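Gripper shifts at Fulent, two months in

gelten_lass wrote:
We started the gripper work in February and I love it! I used to do turnovers at Rindport, 13 beds a shift and straight out the door. Now I make the bed with the gripper so the machines can learn from it, and people ask me how a quilt ought to be folded. Me! 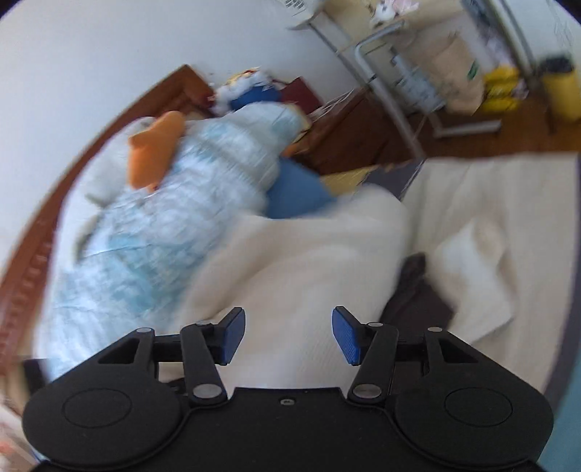 Quilt, cream blanket and towel still to do. Blue pads open.

oldmop wrote:
Pleased for you, but you're training your replacement. Rindport cut 2 of us last year and they hadn't even got a robot.

Zewditu Demissie wrote:
I don't agree, oldmop. At Seyoum the machine does the flat sheets and we kept all four on the team. My shoulders are so much better. Pillows are still ours, though.

oldmop wrote:
Same hours?

Zewditu Demissie wrote:
Two fewer a week, same pay. We had to ask for that.

gelten_lass wrote:
Ooh, I'm asking too! Does yours cope with heavy quilts? I have to pinch mine twice before it'll lift.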